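Section 4. Setting Up a Circle Page for Single Parents

4.1 Before you begin

A Circle is a private page on the Tendcombe family support service where parents raising children alone may post updates, ask for practical help, and answer one another. This section is intended for the person who will act as Host. It assumes that a household account has already been created under Section 2 and that the e-mail address on the account has been confirmed.

Have the following ready:

The e-mail address used for the household account.
The names of at least two adults who have agreed to join.
A second adult who will serve as Deputy Host.

Note: A Circle may hold up to 79 members. Groups that expect to grow beyond this number should read Section 7, Linked Circles, before proceeding.

4.2 Creating the Circle

1. Sign in and select Circles from the main menu.
2. Select New Circle. The set-up page opens.
3. Enter a name of no more than 30 letters. Do not use a child's full name or the name of a school.
4. Under Who May Find This Page, choose Invited Members Only or Members in My Area.
5. Write a short welcome message. It is shown to every new member once, at first sign-in.
6. Enter the Deputy Host's e-mail address and select Send Request.
7. Select Save. The Circle remains in draft until the Deputy Host accepts.

Caution: The setting chosen in step 4 can be narrowed later but cannot be widened. A Circle created as Invited Members Only must be closed and set up again if it is to appear in area listings.

If the Deputy Host does not accept within 14 days, the draft is deleted and the Host is notified by e-mail. Welcome text is not kept. Hosts who have written a long message should save a copy elsewhere.

4.3 Rules for posts about children

Every Circle carries the standard posting rules. A Host may add to them but may not remove any of them.

1. Use a first name or an initial when writing about a child.
2. Do not post custody papers, court dates, or medical letters.
3. Do not name the other parent. Members may describe a situation in general terms.
4. A child aged 13 or older must be asked before a post about that child is shared.
5. Posts that ask for money are sent to the Host for approval and do not appear until approved.

Note: Rule 3 applies to comments as well as to posts. The Host may hide a comment without removing the post to which it belongs.

4.4 Requests for practical help

The Help Board is a separate tab within the Circle. It is used for school runs, shared meals, outgrown clothing, and short periods of child care. To turn it on:

1. Open Circle Settings and select Help Board.
2. Check the kinds of request that will be allowed.
3. Set the number of days a request stays open. The default is seven.
4. Select Save.

A request closes when the member who posted it selects Settled. Requests that reach the end of the period close automatically and may be posted again.

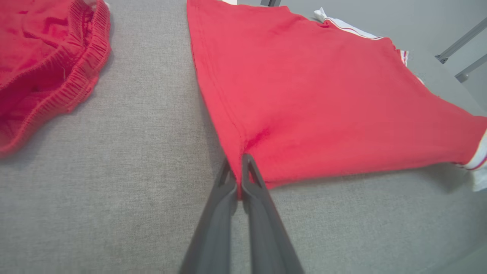 Makis Tsoukalas writes that in his Circle the seven-day default was too short for school runs, and that parents working changing shifts were posting the same request every week until he set the period to 21 days. He adds that new members seldom find the Settled button without being shown it.

Hosts who receive similar comments may set a different period for each kind of request under Advanced. The change applies to new requests only.

Caution: Tendcombe does not check the background of members. Requests for child care should be arranged between adults who already know one another. The Host is not responsible for arrangements made on the Help Board.

4.5 When a member is in distress

1. Reply privately, using Message Member, and do so the same day where possible.
2. Select Share Contacts to send the list of local services held for the member's area.
3. If there is an immediate risk to an adult or a child, call the emergency services first, then select Report Urgent.
4. Do not discuss the matter on the open page.

4.6 Handing over the Circle

A Host may step down at any time. Open Circle Settings, select Hand Over, and choose the Deputy Host or another adult member. The new Host must accept before the change takes effect. Past posts and the list of members are kept. Private messages are not passed on.

Section 5 covers invitations and member approval.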